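Speaker notes: "Do we believe the survey?"
Staff catering forum, 2019-12-12
Hollis Brannigan

Slide 1
Say hello, thank Aurelia for the room. Skip the bio.
Start with the headline from the August report: 67 per cent of staff "satisfied or very satisfied" with lunch. Pause. Ask who in the room filled it in. Expect very few hands.

Slide 2
Who answered? The form went up on a tablet next to the tills. So we asked people who had already bought lunch whether they liked buying lunch. Anyone who gave up on the canteen last year and eats at their desk never saw it.
Jomska, who ran it for us, call this "point of experience feedback". I call it asking the people who stayed. 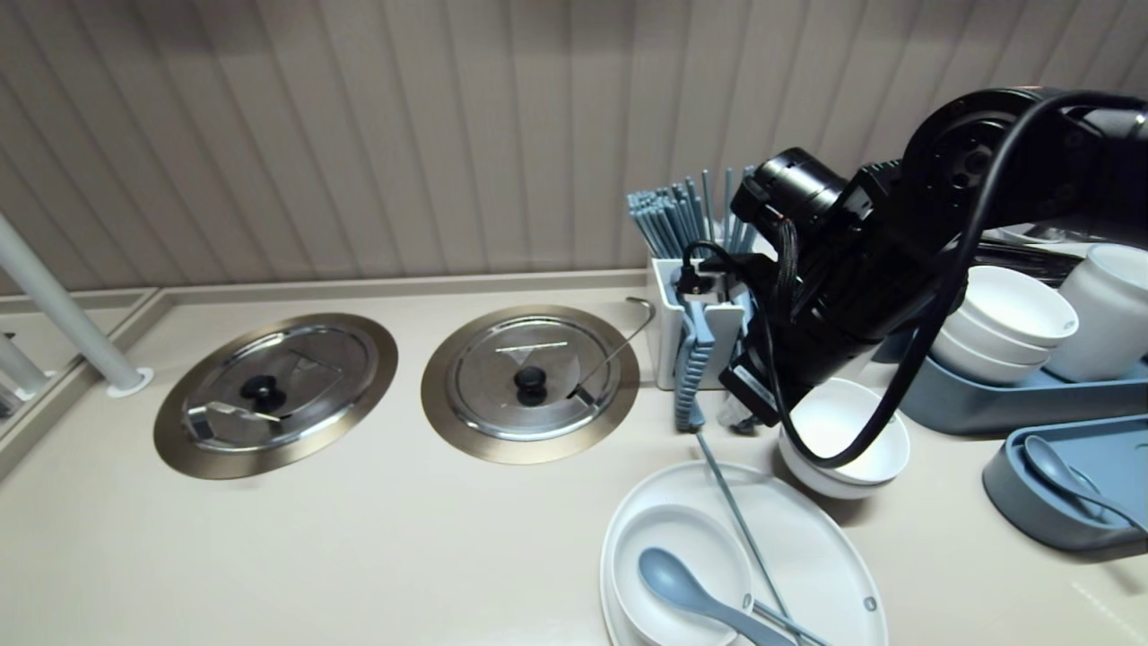
Slide 3
Wording. Read question 4 out loud, slowly: "How much did you enjoy today's fresh and varied menu?" Let them laugh, then move on. You can't answer that and say the menu was dull. Keisha Begay raised this before it went out and was told the template was fixed.

Slide 4
Size. Nearly 100 replies over the whole month. The Stinier building gave us 18 of them. The report then has a bar chart comparing Stinier with the main site, to one decimal place. I wouldn't choose a sandwich filling on that basis.
If Demetrius Villanueva asks about margins of error: the report doesn't give any. I did ask.
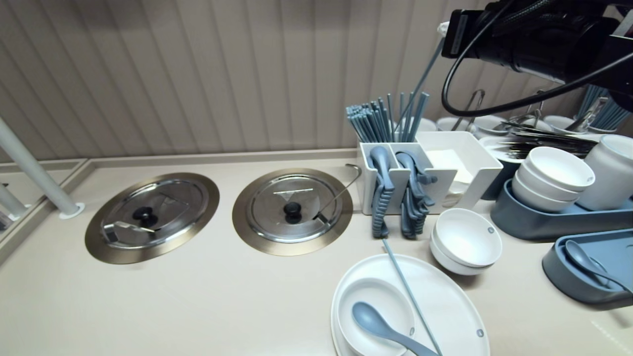
Slide 5
What went right, to be fair. The comments box. People wrote about queues and prices, far less about the food. Soledad Greenberg read every one and her summary is 2 pages long. It's more use than the charts. Copies by the door.

Slide 6
What I'd try next time
- email everyone, including people who never come in
- ask what they had for lunch yesterday and where they got it
- drop the smiley faces
- publish the number of replies beside every percentage
I'm not convinced this will give us a better score. It may well be worse.

Questions. If we're short of time, drop slide 4 and keep the comments.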